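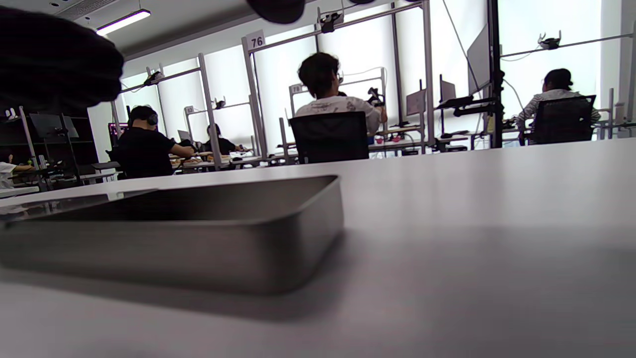 Metal tray on the test table, station 76 behind.

Soteo shared workshop build: progress report to Plivon, 15 Dec 2023

Work since May has covered the hand-held gripper and the glove-mounted hand controllers. Both are now used on the same task, handling a shallow metal tray on a plain tabletop. The gripper body has been reprinted in a stiffer filament and the jaw linkage shortened by 9 mm. Play at the jaw tip is within the tolerance set in the proposal.

The gloves took longer than planned. Early straps let the controllers rotate on the back of the hand, and two sets were scrapped. The current straps hold position, and cable routing along the forearm is settled.
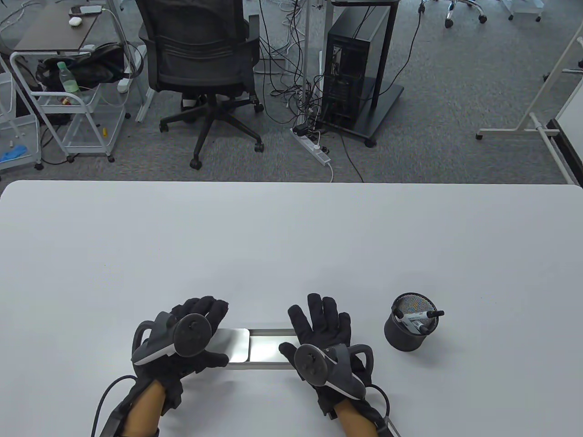 Glove controllers, both hands on the tray.

Spending to date is $3,000, mostly on filament, fasteners and controller spares. Of the 17 items in the work plan, two remain open: the calibration jig and the Duan arm interface. Parts for the jig are on order from Sedosen. The arm interface is held up by a connector change and will carry into the next period. No change to the total budget is requested.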